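Can a machine fold the towels yet? The Priklow arm, reviewed

Last updated: January

Print this page | E-mail this to a friend

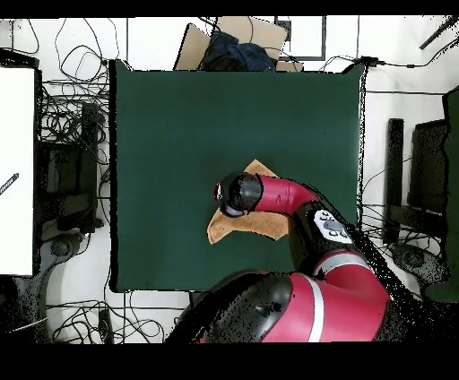 I have wanted somebody else to do the folding since my second child was born, and my second child is now old enough to drive, so you may imagine the hope with which I went along to try the Priklow. It is a single arm sold for light chores in the home and the small workshop, and it comes with a folding program that the makers are very proud of. Cristóvão Guerreiro, who sells them from a unit behind the Brotano bakery, let me have the run of his for the better part of a month, and he was generous with his tea as well. If you have ever tried to pick up one layer of cloth and left the other behind, you will know that your fingers do a great deal without being asked. The Priklow has a black gripper with a rounded end, and it goes down on top of the cloth much as you might put your palm on a letter to stop it blowing away. With the tan cloth bunched up on the green mat, one pointed flap sticking out to the left, any of us would take hold of that flap and give the thing a good shake. The arm doesn't shake. It presses, drags a little, has a think, and presses again.

Now, I don't want to be unkind, as there is a lot here to like. It is a handsome thing in its glossy red and black, and it moves so gently that I stopped flinching by the second morning. The instructions are in proper English and the start button is where you would look for it. Cristóvão had me set up before the kettle boiled!

Laid out flat, a tea towel is well within its powers. I kept a tally in the back of my diary (I am that sort of person) and of 129 tea towels that I spread out for it myself, it made a decent fold of all but 37. They weren't always square, but they would go in a drawer. You will have spotted the trouble, though. By the time I have spread the towel out nice and flat, I have done the tiresome part, and the fold itself is two flicks of the wrist.

Things straight from the basket are another story. A pillowcase took it so long that I went out for bread and came back to find it still at work on the same corner. Fitted sheets I didn't attempt, out of simple decency. Socks it will move from one side of the mat to the other quite happily, but pairing them is beyond it.

For a workshop I can see more of a case. My brother-in-law's friend Cristóvão Simões runs a small firm, Prindow, which packs cleaning cloths, all one size and one weight, and they arrive flat from the cutter. He has had a Priklow on trial on the late shift and he is rather fond of it. He tells me it is slower than his people but doesn't mind the dull hours, and that somebody still has to walk over and rescue it when two cloths stick together. He had looked at the Zacharopoulos arm too, and found it quicker but much fussier about where the cloth was put down.

The price is £2933, with another £275 for the folding program, which I do think ought to be in the box at that money. You will want a fair bit of floor for it as well, and somewhere sensible to run the cables.

So for the home, I would wait. Wiping a table, passing you things, holding a bag open while you fill it, all of that it manages nicely, and my mother, whose hands are bad, thought the bag-holding alone was marvellous. As for the laundry, I am still doing ours in front of the television, and I have promised Cristóvão I will come back and try again when the next version of the program is out.

Three stars out of five, and a fourth if your cloths are all the same size.

Print this page | E-mail this to a friend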